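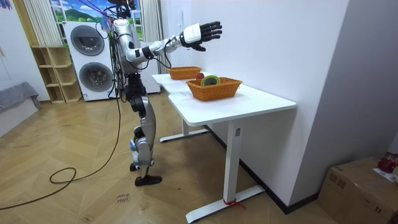 Students' robot learns to tidy up before Kelari final

Print this page | E-mail this to a friend

A student team from the Flomura technical school has got through to the final of the Kelari Cup, the home-help contest for robots built or programmed by people still in education. The results came out on Thursday morning. Four teams go through and Flomura had the third best score – 265 points, well behind the leaders from Gallagher College on 421 but comfortably clear of the cut at 182.

The task for this round was sorting. Two wicker baskets on a desk, things to be moved from one to the other, no human hands allowed once the clock is running. Rolls of tape and small round red things are on the list, and so are a few objects the teams don't get to see until the day.

Beat Eder, who teaches the evening robotics class, said the walking had been the easy part. "We spent most of the spring on fingers. Picking up an apple is fine. Picking up a roll of tape by the edge, thats a different matter."

The team practises in a room set out like a small flat, with a stacked washer and dryer along the back wall and a standing desk for the basket work. Laundry was the task in the first round, back in the winter, and cost them a lot of points when the door wouldn't shut.

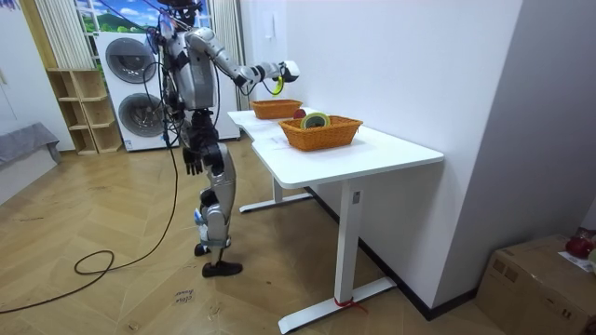
Most of the code was written by second-years, with help from two former students now at Jelier, the local engineering firm. Jelier is also paying for travel to the final – hotel and van included. The school is covering the rest out of the club budget, and there will be a cake sale.

Eder said he was not expecting to catch Gallagher. "They are very quick. We are slow but we dont drop much." He wants the arm movements smoother by the end of term and has asked for the room to be kept open two more evenings a week.

The final is in July, over one day, starting at 9 a.m. Three tasks this time, sorting again plus two that have not been announced. Family and friends can watch from the gallery, tickets from the school office, free for under-16s. Anyone wanting a seat in the van should speak to Mr Eder before half term – there are not many left.

Print this page | E-mail this to a friend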